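Open day at the Drutberg works, Jekbridge

I had been meaning to get myself over to Jekbridge for years, and when the card came through the door saying the Drutberg works would be open to visitors on August 18, 2024, I wrote it on the kitchen calendar in red and told everyone in the house I was not to be given any other jobs that day. It is a pretty drive, out past the reservoir and down through Larkdale, and I had the windows open most of the way.

You park in the field behind the works (bring boots if it has rained!) and walk up past the loading bays to a side door, where they give you a paper badge and a pair of overshoes. Our group was a nice mix, with a couple of families, a few retired folks like me who used to solder their own radios, and two students who asked much better questions than I did. The building went up as a hosiery mill, and you can still see where the belts ran along the ceiling. Over 900 people worked there at one time, according to the board in the hallway, which also has a lovely old picture of the works outing to the coast.

The tour takes in 7 rooms, and I won't go through them all, or we'd be here until supper. The stores were my favorite for smell, all cardboard and machine oil. The repair room had a wall of little drawers I could happily have spent the afternoon opening. But the part I had come for was the circuit board room at the far end, and I was so pleased that they let us stand there as long as we liked.
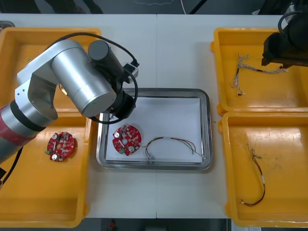

Yellow trays and the steel tray on the white work table, with a round red board at lower left.

I had always thought of circuit boards as green and square, so the round red one quite won me over. It has a hole in the middle, two silver capacitors standing among all those tiny parts, and a small green connector at the edge. I do like a good tray, too, and the bright yellow plastic ones looked very cheerful next to the steel one with its white paper lining. I came home wanting something similar for my seed packets.

Tea was in the old canteen, run by the Asamoah bakery from the village, and I can report that the ginger cake is worth the trip all by itself. I had two slices and bought a third for the car. There was a table of leaflets and a jar for the hospice, and one of the little boys from our group fell fast asleep across two chairs with his badge still on.

If you go next August, get there early, as the line for the first tour was already down to the gate when I left the field. The restrooms are by the front office, and the stairs to the upper floor are steep, so take your time on them.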